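Filed under: Workshop & Utility Room | Tables and Worktops

Care of Work Tables and Small Fixings

Advice Sheet 191, Putcombe Household Advice Service
Revised 13 December 2024

The advice in this sheet applies to tables in regular use for repairs, hobbies and light assembly, whether in a workshop, a utility room or the corner of a spare bedroom. It replaces the earlier sheet on trestles and folding tables, parts of which are now covered in the separate guidance on storage. Readers with solid timber benches should consult that guidance as well.

Before starting work

Clear the table fully before beginning any job that involves glue, paint or loose screws. Items pushed to the back of the table are usually knocked or splashed during the work. A tray on a nearby shelf will hold anything that must stay within reach.

Check that the table stands level and does not rock. Where one leg is short, adjust the foot if it has a thread, or fit a pad of felt or cork beneath it. Folded paper compresses within days and should not be relied upon. Tables with folding legs should be checked at the hinge every time they are put up, and the locking catch pressed home by hand.

Lighting deserves more attention than it generally receives. A lamp placed on the side opposite the writing hand keeps the shadow of that hand off the work. In December, when daylight is short, a second lamp set low and to one side will show up scratches, raised edges and screw heads standing proud of the surface.

Screws, screw holes and covers

Most damage to household equipment during repair is done at the screw. The tip of the driver should fill the head completely. If it turns at all within the head, change to the next size before applying any force. A worn driver should be discarded, or kept apart for opening paint tins.

Screws set below the surface need a driver with a shaft narrow enough to enter the hole without touching the sides. Shine a torch straight down the hole before inserting the tool. Dust and old polish collect in these places and prevent the tip from seating properly; a wooden cocktail stick will loosen them, after which the hole may be cleaned with a small dry brush.

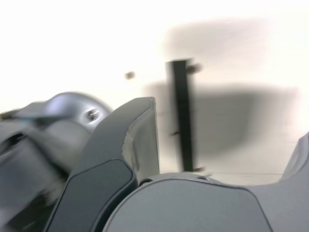
A small recessed screw hole in a rounded grey part, with a glint of metal inside.

When a cover is held by several screws, loosen each by half a turn before removing any of them. On reassembly, start every screw by hand and turn it backwards until a slight click is felt, then forwards. The click indicates that the screw has dropped into its existing thread. Screws driven into plastic without this precaution will often cut a fresh thread across the old one, and the hole will be weaker afterwards.

Screws of different lengths should be laid out in the order in which they came out. Chaltu Tefera, who prepared the section on small appliances for this service, recommends drawing the outline of the cover on a piece of card and pushing each screw through the card at its proper position. Egg boxes are also suitable. Magnetic dishes are convenient but should be kept away from watches and hearing aids.

A screw that has seized should be treated with a single drop of penetrating oil and left overnight. Do not heat it if there is plastic or paint nearby.

Cleaning white and pale tops

White tops show every mark and are for that reason well suited to fine work, where dropped parts must be found again. They do require regular cleaning. Mix a small amount of washing-up liquid into 300 ml of warm water, wring the cloth out well and wipe in straight overlapping strokes. Rinse with a second cloth and dry at once. Water left standing at a joint or around a hole may cause the board to swell.

Pencil marks are removed with an ordinary white eraser. Ink from a ballpoint pen generally responds to a little surgical spirit on cotton wool, tested first on the underside. Scouring powder and the green side of a sponge should not be used on any coated surface. The scratches they leave are fine, but dirt settles into them and the top turns grey.

Small holes gather crumbs, filings and sanding dust. Use a vacuum cleaner with the brush attachment before wiping, as a wet cloth will pack the dust in. Holes that are no longer wanted may be filled in the following manner:

1. Clean out the hole and allow it to dry.
2. Press in fine white filler with a flexible knife, leaving it 2 mm proud of the surface.
3. Leave for the full time stated on the packet.
4. Level with 100 grit paper wrapped around a cork block, taking care to keep to the filler, and finish with a finer grade.
5. Touch in with matching paint.

Holes beside the edge of a table are better left open if a clamp or vice may be wanted there at a later date.

Marking places on the table

Where a table is shared, or where the same job is done repeatedly, it is useful to mark fixed places on the surface. A plain outline for the item being worked on and a line to show where tools should stop are sufficient for most purposes. Black on a white top can be read from any side and does not disappear under artificial light.

Tape is preferable to paint or pen for this purpose. Clean the surface with spirit and let it dry. Lay the tape down without stretching it — stretched tape creeps back and lifts at the corners — and cut the ends with a sharp knife held against a steel rule, using only enough pressure to part the tape. Corners should meet edge to edge. An overlap will catch on sleeves and cloths.

Make any outline somewhat larger than the object it is intended for, so that the object can be put down without care and still fall inside. Marks should be renewed when their edges begin to collect dirt. Old adhesive may be rolled off with the thumb after warming it gently with a hairdryer. 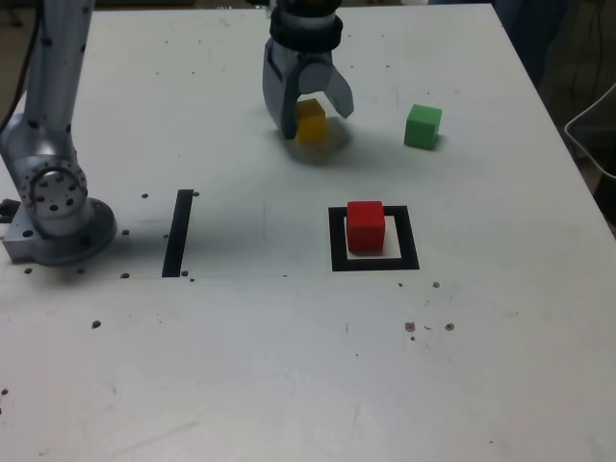

Putting the table away

Wipe the table down at the end of each session and return tools to their places before the light is switched off. Sharp tools should be capped. Cloths that have been used with oil finishes must be spread flat outdoors to dry before disposal; they must never be left crumpled in a bin, where they can catch fire without a flame.

Folding tables should be stored upright with the working face turned to the wall. Place a strip of carpet beneath the lower edge.

Compiled by Natsumi Hosoda and Abenezer Gudeta. Enquiries about this sheet may be made in writing to the Putcombe office.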